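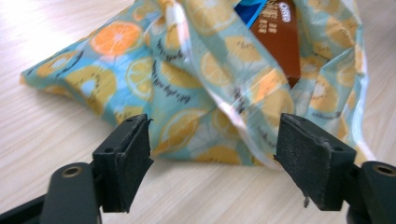

Staff Forum > Shared Spaces > Break Room
Topic: Reusable bags and the snack table, proposed guidelines

Marisol Pacheco
Facilities Office
Members are asked to review the following before the end of September. The office has 54 reusable bags in circulation, purchased from Zastent for staff use. Many come back with food packages still inside and are left on the break room table. It is proposed that every bag be emptied, wiped and folded before it is returned to the shelf. Fruit prints and plain bags would be stored together. Comments are welcome in this thread.

F_Haddadin
I support the proposal with one reservation. The thin glossy bags do not hold a fold. I have folded the same citrus bag three times and each time it opened again on the shelf. I would suggest that they be rolled and secured with a band.

dtrieu_accounts
Rolling is not advisable. The coating on my own bag cracked along the roll within one season. Loose storage in a bin is sufficient and requires no instruction sheet.

Marisol Pacheco
Facilities Office
A bin was tried on the second floor. Bags were placed in it with wrappers and, on one occasion, an open package of cookies. The office would prefer not to repeat this.

Tri.Luu
May I ask for clarification regarding bags left on the table with food in them during the day? Our team shares snacks from an open bag until 4 p.m. and would not wish to have it cleared away.

Marisol Pacheco
Facilities Office
A bag in use may remain until 5 p.m. Please attach a name card. Bags without a card will be moved to the counter in Room 17.

F_Haddadin
Name cards seem excessive for a bag of snacks. The kiwi and lemon pattern is recognized by everyone on our floor.

lua.do
With respect to Mr. Haddadin, there are several bags in that pattern, and I have twice taken home the wrong one. I am in favor of the cards. I would also ask whether the bags may be machine washed, as the label on mine has worn off.

dtrieu_accounts
Cold water, by hand. Hang to dry, handles up.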